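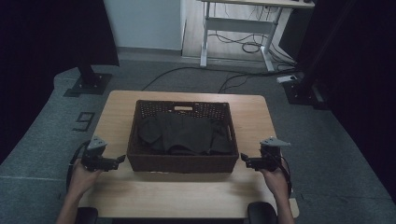

Two hand-held grippers and a basket holding a dark garment at Sturudlow's recording room.

Sturudlow has begun gathering laundry examples for Zidel, its learning system for household chores. Staff work the grippers by hand, and each attempt is saved as one recording.

The firm has 400 recordings so far and wants more by September, when training starts. A session lasts 40 minutes – longer if a take has to be repeated.

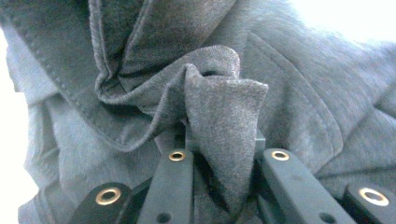

Soft clothes are the hardest part, according to Jussara Camargo, who runs the sessions. "A sweatshirt never lies the same way twice," she said. "We need the awkward grabs as well as the good ones."

Shirts and towels will follow. Sturudlow has 16 people trained to record and is looking for more.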